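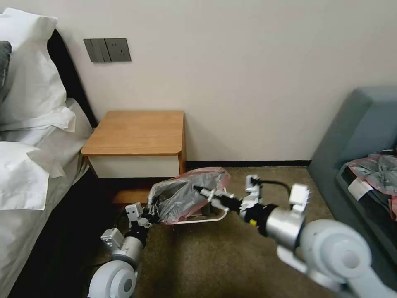

Nightstand and wall switch and socket beside the bed

Re: [exterior-trade] Re-sanding block paving after a wash

Lyle Kincaid wrote in December:

> Hello all,
> We washed a block paved drive in Fledevon last month and the customer
> now says the joints are emptying out. We brushed kiln dried sand back
> in the same afternoon. She thinks we should come back and do it again
> free of charge. The drive slopes to the road and there are two
> downpipes that discharge straight on to it. Is this our fault, and
> what would you do? I was also asked for a sealer and don't know what
> to say about it.
> Lyle

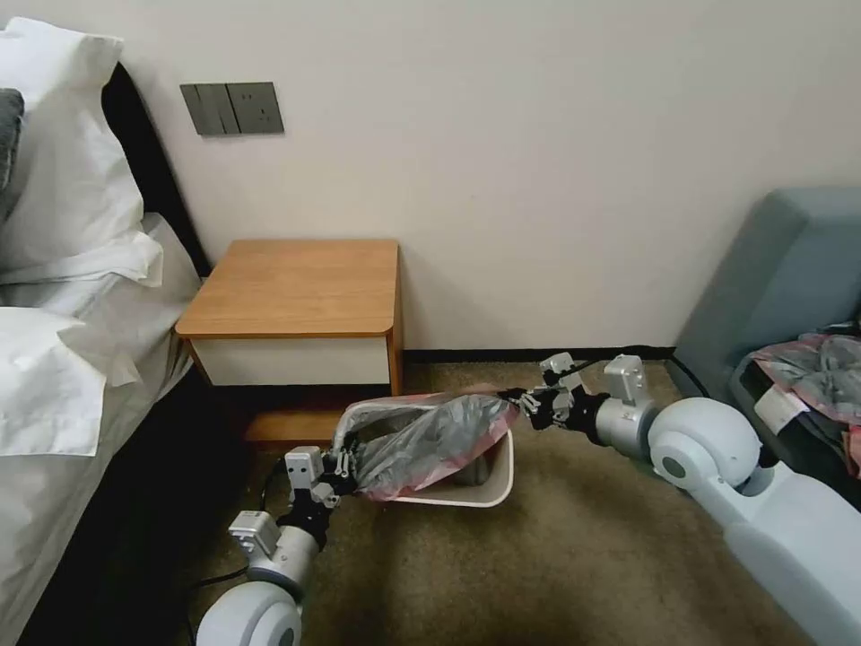

Keisha Tran
List moderator and contract cleaner, Nustbridge

Lyle,

I'd go back once, but I would look at the downpipes before opening a bag of sand. If they still run on to the blocks you will be there again in spring.

Same-afternoon sanding is the first thing I'd question. Kiln dried sand only runs down into a joint if the joint is dry right through. The face of the block dries long before the gap does, so the drive looks ready when it isn't. The sand sticks to the top of the damp joint, makes a bridge, and leaves a hollow underneath. The first heavy rain breaks the bridge and the customer sees what looks like sand washing away. In winter I leave at least 3 dry days, and I tell the customer at the quote stage that it means a second visit. Most don't mind if they hear it before the job.

Then there is how deep you went with the lance. A rotary surface cleaner kept moving takes out the moss and the top of the sand. A turbo nozzle held close will empty the joint to the bedding, and then you need far more sand than you priced for. On the Kerkaswood job, which was 458 square metres of courtyard, the previous firm had done exactly that and some of the blocks rocked when you stood on them. No amount of brushing fixes that. We had to lift and relay a strip by the gate first.

For the filling itself, brush diagonally across the joints, run a plate compactor with a rubber mat over it, then brush again. If you have no plate, leave a spare bag with the customer and ask them to top up after a few weeks. It's cheap and it saves you a trip.

On the sealer, I would say no for now. Sealing over damp paving traps the moisture and you get a white bloom which has to be stripped with solvent. We had that at the Alcantara flats and the stripping cost us £2824 by the time we had paid for the disposal. I'd want a full summer week before I put any down, and any efflorescence cleaned off beforehand. A sealer won't hold the sand against a downpipe either, whatever the tin says.

As to whose fault it is – partly yours for sanding too early, partly the drainage. I would write to her and say you'll top up the joints at no charge once it is dry, and that the two downpipes need taking to a gully by someone else before you can give any promise about the result. Put it in an email and not over the phone. Take a few pictures of the slope when you are there.

If you want to borrow our compactor it is in the Nustbridge yard and free until the end of the month. It needs a van with a ramp, as it won't go in an estate car. I've also got 5 bags of sand left over which you can have at cost.

Does anyone else on here use the polymeric stuff on a slope? I tried it once, got haze on the blocks and went back to ordinary sand, but that was years ago and the products may have improved.

Keisha

Filed under: Drives & Patios, Aftercare
0 shares
Contact the list owner | © Exterior Trade List | Back to top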